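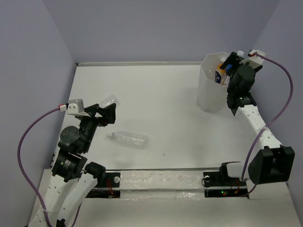
4. Evaluation of the Skota Bench Kit

4.1 Hardware as supplied

The Skota kit is sold by Fetitz as a two-arm bench cell for sorting and tidying tasks. We received one unit at the Rallville laboratory in May and assembled it according to the vendor manual, with no changes to the arms or the grippers. Both arms are mounted along the front edge of the work surface, and plain panels close off the other three sides. A purple cable runs from each wrist back to the base and is left outside the links. The manual calls for zip ties on this cable but does not say where to place them. We found that the position matters: a tie set too close to the elbow limits wrist rotation before the joint limit in software is reached.

Motor setup and calibration took 2 working days. Most of that time went to the right arm, whose zero position drifted between restarts until the firmware was replaced with the version recommended by Fetitz support.

4.2 Task

The test task is bottle clearing. Plastic bottles are laid out by hand on the surface, and the arms must place them in a tall translucent bin at the rear right. The set mixes bottles with and without labels. Clear bottles without labels are the hard case, as they offer little contrast against a white surface and their highlights move with the viewpoint. Layouts in which bottles lie close to one another were kept in the set (Figure 2). 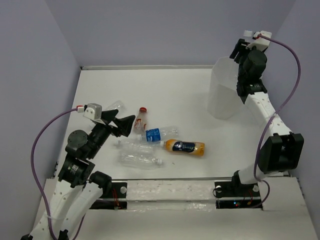
Figure 2. A clustered layout with six bottles. One bottle is partly hidden by the fingers of the left gripper.

The bin is nearer to the right arm. Bottles on the left side can be carried across by the left arm or moved to the middle and picked up again by the right. The control software supplied with the kit permits both – we did not force either one. An operator stopped the run if the arms came into contact, and such runs were scored as failures for the bottle being handled.

4.3 Wrist views

The overhead view alone was not enough for the final approach. At close range the fingers cover the neck or the base of many bottles, and the fixed camera cannot resolve which end is which. The wrist view shows the gap between the fingers directly, although the fingers take up both lower corners and anything behind them is lost.

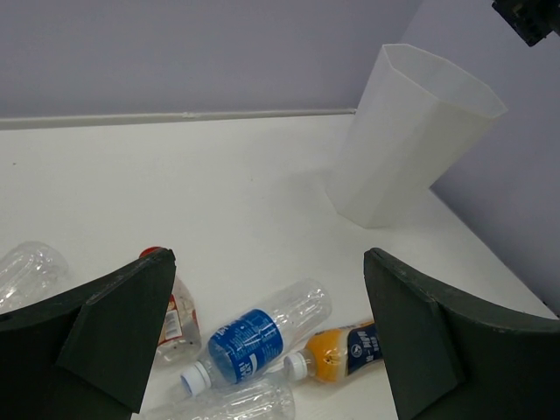
Page last modified: September 20, 2019

4.4 Results

Over the full test period we logged 2258 grasp attempts, of which 1833 ended with the bottle in the bin. Failures were sorted by hand by Malabanan and checked by Dumlao. The largest group was slips during lifting, mainly on bottles held near the base. The second was bin contact, where a bottle carried at a low angle struck the rim. Raising the transfer height in the configuration file reduced this second group, at a cost of around 7 percent in cycle time.

Tiongson grip pads, an optional extra for the same gripper, were not tested. Pad wear on the standard fingers was not measured.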